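How Fast Does Honey Crystallise in the Cupboard?
Student project report, Grigore Manole and Panya Sukprasert

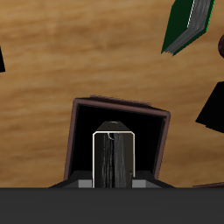
Most people have had a jar of honey go hard and grainy before it was finished. Our project set out to see whether the storage place makes a difference, and whether a hardened jar can be brought back without spoiling the flavour.

Background
Honey is mostly sugar with a small amount of water. Over time the glucose comes out as crystals. Honey high in glucose sets quickly, while honey high in fructose can stay runny for a long time.

Method
We bought 2 kinds of honey, a clover honey and a darker bush honey sold under the Temba label. Each was divided into small glass jars holding 100 grams. One set went in the fridge, one in a kitchen cupboard and one on a sunny windowsill. We checked the jars each afternoon at 4 pm for 40 days and gave each one a cloudiness score. Delia Voicu scored them separately so we could compare.

Results
The clover honey in the cupboard turned cloudy first and was nearly solid by the end. In the fridge it became very thick, which made it hard to score, but we found fewer crystals in it than we expected. The windowsill jars stayed clear longest, although the colour darkened a little. The bush honey showed no crystals anywhere except a thin layer at the bottom of one cupboard jar.

We then stood the set jars in warm water for 90 minutes, stirring now and then. All of them went runny again. Two tasters, Capucine Carré and Kwabena Fiadzo, tried them beside a fresh jar. Kwabena noticed no change. Capucine thought the clover had less smell.

Problems
Our scores and Delia's did not always agree, mainly in the middle of the scale. We also forgot to record the windowsill temperature in the first week, and we opened the jars more often than we should have.

Further work
We would like to repeat the test with creamed honey and use a thermometer in each location from the start.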